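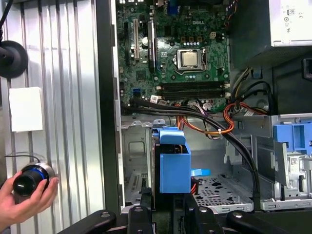 Die Prernier GmbH weitet ihr Rücknahmeprogramm für gebrauchte Bürorechner zum kommenden Geschäftsjahr auf sämtliche Bestandskunden aus. Bislang stand das Angebot ausschließlich Unternehmen mit laufendem Leasingvertrag offen. Künftig können auch Behörden, Schulträger und Betriebe mit gekauften Geräten ihre ausgemusterte Technik zur Prüfung und Aufbereitung übergeben. Viele Baugruppen eines Desktop-Rechners lassen sich nach dem ersten Einsatz einzeln weiterverwenden. Auf einer grünen Dell-Hauptplatine wird der Prozessor lediglich durch einen Metallhebel im Sockel gehalten, und auch Arbeitsspeicher und Erweiterungskarten sind gesteckt. Für die Aufbereitung bedeutet dies, dass ein Gerät mit einem einzelnen Defekt in vielen Fällen als Teilespender für baugleiche Modelle dienen kann.

Im zurückliegenden Pilotzeitraum wurden im Werk Zendwood 726 Geräte angenommen. Davon konnten 38 Prozent nach Prüfung und Reinigung unverändert in den Wiederverkauf gehen. Die übrigen Rechner wurden mit Teilen aus dem eigenen Bestand instand gesetzt oder vollständig zerlegt. Der Anteil der unverändert verkaufsfähigen Geräte lag damit über den Erwartungen des Unternehmens, das zu Beginn des Vorhabens mit einem deutlich höheren Reparaturaufwand gerechnet hatte.

Einheitliche Bewertung vor der Abholung

Neu geregelt wird die Bewertung der Geräte. Kunden erfassen ihren Bestand vor der Abholung in einem Online-Formular und erhalten auf dieser Grundlage ein vorläufiges Ankaufsangebot. Maßgeblich sind Baujahr, Ausstattung und äußerer Zustand. Kratzer und Gebrauchsspuren am Gehäuse führen künftig nur noch dann zu einem Abschlag, wenn sie die Funktion beeinträchtigen. Fehlende Netzkabel oder Eingabegeräte bleiben ohne Einfluss auf den Preis. Das verbindliche Angebot ergeht nach der Eingangsprüfung im Werk und kann innerhalb der vertraglich vereinbarten Frist angenommen oder abgelehnt werden.
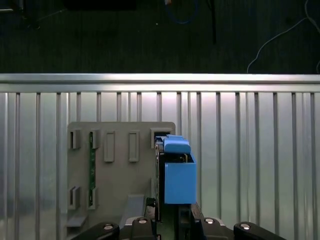
Lehnt ein Kunde das Angebot ab, werden die Geräte auf seinen Wunsch zurückgesandt oder der stofflichen Verwertung zugeführt. Die Kosten des Rücktransports trägt in diesem Fall der Kunde. Bei Annahme erfolgt die Auszahlung nach Abschluss der Datenlöschung und Vorlage des Löschprotokolls. Den Transport übernimmt in allen Fällen die Spedition Ngô, mit der Prernier bereits während der Pilotphase zusammengearbeitet hat. Die Fahrzeuge werden vor der Abfahrt verplombt, und die Übergabe wird an beiden Enden der Strecke schriftlich bestätigt.

Besonderes Gewicht misst das Unternehmen dem Umgang mit Datenträgern bei. Festplatten und Halbleiterspeicher werden im Werk mit der Software Brorex überschrieben. Für jeden Datenträger wird ein eigenes Protokoll mit Seriennummer und Ergebnis erstellt, das der Kunde in digitaler Form erhält. Datenträger, bei denen die Löschung nicht nachgewiesen werden kann, werden mechanisch vernichtet. Kunden mit erhöhtem Schutzbedarf können festlegen, dass die Datenträger bereits vor der Abholung ausgebaut werden und in ihrem Haus verbleiben. Eine entsprechende Anleitung für die gängigen Gehäusetypen liegt den Vertragsunterlagen bei.
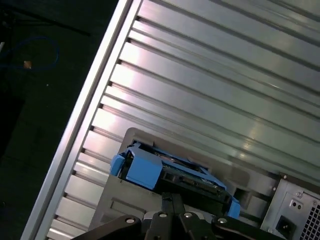
Ausbildung am Standort Zendwood

Mit der Ausweitung des Programms wächst auch der Bedarf an Fachkräften. In Zendwood beginnen im September 13 Auszubildende, vorwiegend in den Berufen der Informations- und Elektrotechnik. Sie durchlaufen im ersten Jahr die Stationen Wareneingang, Prüfung, Zerlegung und Lagerhaltung und wechseln anschließend in einen festen Bereich. Die Lehrwerkstatt wurde zu diesem Zweck um zusätzliche Arbeitsplätze erweitert und mit neuen Messgeräten ausgestattet. Bewerbungen für den darauffolgenden Jahrgang werden ab Februar entgegengenommen.

Zugleich setzt Prernier die Zusammenarbeit mit den Berufsschulen der Region fort. Schulklassen können den Betrieb nach Voranmeldung besuchen und unter Anleitung einen Rechner öffnen, die Bauteile bestimmen und das Gerät wieder zusammensetzen. Für den Unterricht stellt das Unternehmen ausgesonderte Rechner unentgeltlich zur Verfügung. Anfragen sind über die Schulleitung einzureichen.

Aufbereitete Geräte für Schulen und Vereine

Ein Teil der aufbereiteten Rechner wird zu festen Preisen an gemeinnützige Einrichtungen abgegeben. Im Pilotzeitraum nutzten 51 Schulen und Vereine dieses Angebot. Die Geräte werden mit frisch eingerichtetem Betriebssystem ausgeliefert, auf Wunsch auch mit einer freien Bürosoftware. Es gilt dieselbe Gewährleistung wie für gewerbliche Käufer. Ersatzteile für die abgegebenen Modelle hält Prernier im Lager Zendwood vor, so dass kleinere Reparaturen auch nach Ablauf der Gewährleistung möglich bleiben. 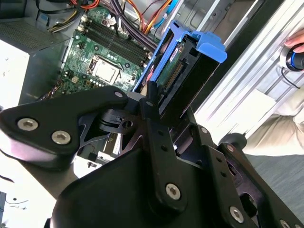
Annegret Holtkamp
Leiterin Unternehmenskommunikation, Prernier GmbH

Die überarbeiteten Teilnahmebedingungen sowie das Formular zur Bestandserfassung stehen Kunden ab sofort im Servicebereich der Unternehmenswebsite zur Verfügung. Bestehende Leasingkunden müssen nicht tätig werden, ihre Verträge werden zu den neuen Bewertungsregeln fortgeführt. Schulträger und Behörden erhalten auf Anfrage ein Musterleistungsverzeichnis für ihre Ausschreibungen.

Über Prernier
Die Prernier GmbH vermietet, prüft und bereitet Bürotechnik für gewerbliche und öffentliche Auftraggeber auf. Am Standort Zendwood unterhält das Unternehmen ein Prüfzentrum, eine Lehrwerkstatt und ein Ersatzteillager.

Pressekontakt
Prernier GmbH, Unternehmenskommunikation, Zendwood
Telefonisch erreichbar von 9 bis 16 Uhr
Abdruck honorarfrei, Belegexemplar erbeten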